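Notes from the Shared Kitchen
Monday, July 6, 2020

The shared kitchen on level 2 is open again, and with it comes the question of the mugs.

When we all went home in March there were enough mugs. I remember this clearly, as I had one. On return there is a single mug with a chip in the rim, a glass that used to hold pesto, and the enormous promotional beaker from Hateck that holds a full litre and makes whoever is drinking from it look like they're about to be sick in a bucket. The rest have gone wherever mugs go. If yours went home with a pot plant and a box of files, please bring it back. We won't ask.

The other thing people have been writing in about (970 words in one case, with subheadings) is the new roster. It works like this. The building is split into six groups, each group has the kitchen for half an hour at lunch, and nobody is to stand at the microwave watching somebody else's soup. The roster is taped to the fridge. It has already been amended in biro by at least three different hands, one of which has given itself Thursday afternoons in perpetuity. That entry has no standing.

The fridge itself was emptied in the last week of June. I'll spare you most of it. There was a tub of hummus that had developed a colour, and a lunch bag labelled DO NOT TOUCH that had been scrupulously respected for three months. Anything without a name and a date now goes out on Friday at four. The shelf belonging to Stustero is still the shelf belonging to Stustero, whatever the people from Celtosell may have been told – they have the door, and the door is generous.

The coffee fund stands at $70, mostly in coins. Before anyone suggests a pod machine again, please picture the cupboard full of pods that fit the last one.
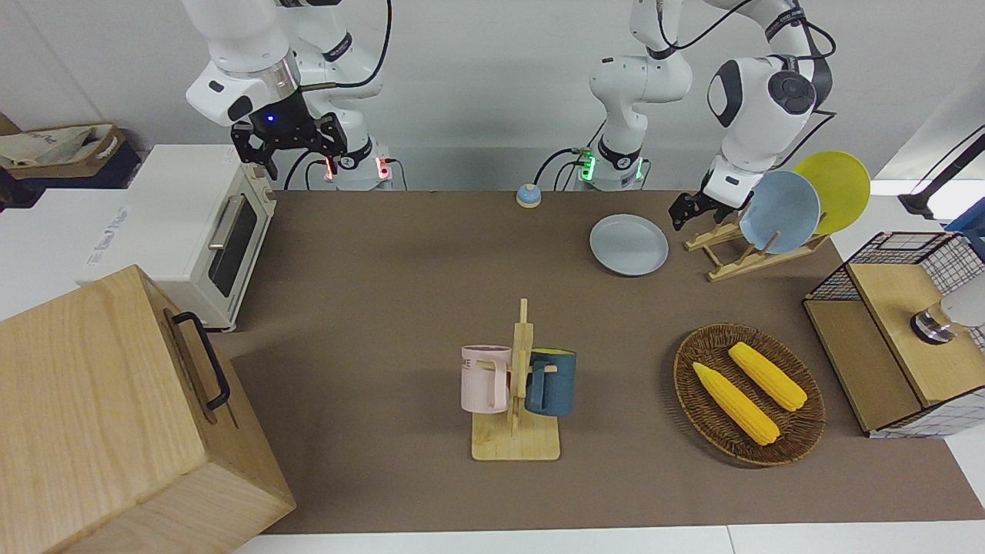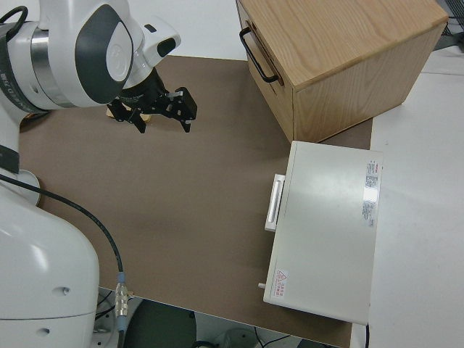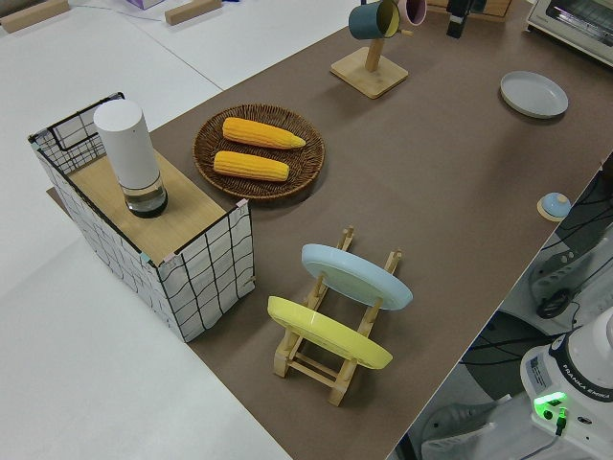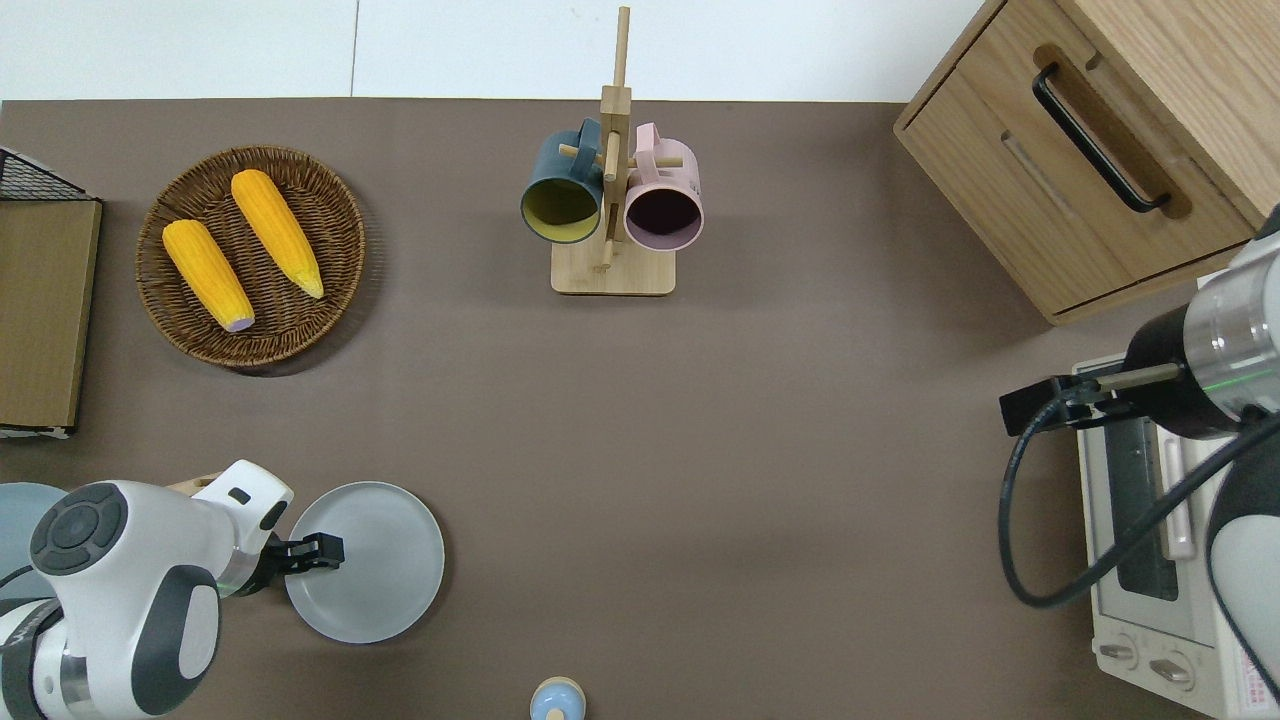 On tea towels, I have had complaints from both camps. The official position is still paper towel until further notice, but I'm aware of a tea towel with a lighthouse on it that keeps turning up on the oven handle, damp. It's a handsome tea towel. Please take it home.

The Iwasaki end of the corridor has asked whether the toaster could be moved closer to them, on the grounds that they eat the most toast. The toaster lives under the only smoke detector in the building that has never gone off for no reason, and I'm not inclined to upset either of them. They are welcome to walk.

Bins go out on Tuesday night, yellow lid this week. Mugs can be left on the bench, no note required.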